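Grudell head strap and recorder, used for collecting hand demonstrations
Review by Purificación Sepúlveda, Bunuvthorpe
Posted 2023-04-22

I bought this set in December for our small project, where people do housework at home and the recordings become examples for a learning system. We now have 3,306 clips, nearly 3,000 of them good enough to keep.

The strap is comfortable for 17 minutes, then it presses on the forehead. The view is wide and both hands stay inside it, if the person does not look up too often. I like the start button - it is big and you find it without a mirror. The Okabe strap I had before was softer, but it slipped down.

The software is the weak part. It forgets the task name after each clip, so I type it again. 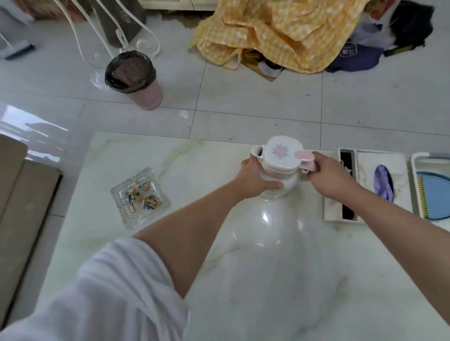 Can one person do the recording and the labeling? One person is enough for short tasks, but the labels are better when somebody else checks them.

I give it 4 stars out of five.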